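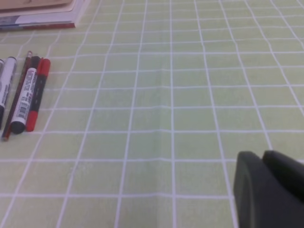

Figure 3. Wrist camera view at the start of a desk-tidying episode. The writing implements and the stacked items are at the left; the gripper is at the lower right.

4.2 Rules for Scene Setup and Recording

The rules in this section were written after the pilot, when we compared episodes from our two sites and found that operators had filled the gaps in the protocol in different ways. At Clallton the operators cleared the table between episodes. At Relurbridge they left the objects where the last episode had ended and moved only what was in the way. Both habits were reasonable, and neither was written down. The final protocol, which we call Osei, replaces them with a single procedure. It was used for all 3,283 episodes reported in this paper.

Start pose. An episode begins with the gripper above the work surface and not touching it. The gripper must not be over any task object. In Figure 3 the fingers are above open cloth, on the opposite side of the view from the pens and the pencil. Part of the gripper should be visible in the wrist view from the first recorded image, so that a shift in the camera mount can be noticed during review. Operators do not adjust the mount between episodes. If it has moved, the batch is closed and the camera is calibrated again.

Work surface. A patterned cloth is allowed, and so are creases and folds. An early draft required the cloth to be smoothed flat before each batch. Svetozár Matoušek argued against this during the protocol review, on the grounds that a policy trained only on flat cloth would be tested on tables where people do not iron anything. We accepted the change. The cloth in Figure 3 has a faint fold line near the middle and soft ripples on the right, and the grid lines bend a little where they cross the fold. Operators may not use the printed grid to place objects at fixed positions, and the grid is not used for calibration, which is done with a separate rigid board.

Object placement. Objects that belong to one group may touch. In the episode shown, the red marker lies against the white marker with the black cap, and the pencil sits close beside them. Cases like this are harder to grasp than well-spaced ones, and operators tended to avoid them in the pilot unless they were told otherwise. Objects may also lie partly outside the wrist view at the start, as the stack in the upper left corner does. They must still be within reach of the arm, and this is checked from the overhead camera, not from the wrist view.

Pointed objects. A sharpened pencil is permitted. Knives, scissors and open compasses are not. The operator keeps both hands off the table from the moment the arm is enabled until it is disabled again, including when an object rolls. If an object leaves the table, the episode is stopped and marked as incomplete -- it is not resumed with the object put back.

Text and codes on objects. Labels and barcodes on ordinary retail goods may stay in place, like the one on the white marker in Figure 3. Anything that could identify a person must be removed or turned face down before recording. This covers name tags, addressed envelopes and handwritten notes.

Review. Each batch holds 24 episodes. A reviewer who did not operate the arm opens the first and last image of every episode and compares them with the rules above. Hubert Baumgartner reviewed the Clallton batches and Matoušek those from Relurbridge. A batch with one violation is corrected by removing the episode. A batch with more than one is recorded again in full. Under this rule 17 batches were repeated, most of them for a start pose in which the gripper was already over an object.

The checks are entered in the Rostatent logging tool, which stores the reviewer's decision next to the episode and does not allow it to be edited later. Disagreements are added as a second entry. We kept both entries in the released metadata -- users who want a stricter subset can filter on them.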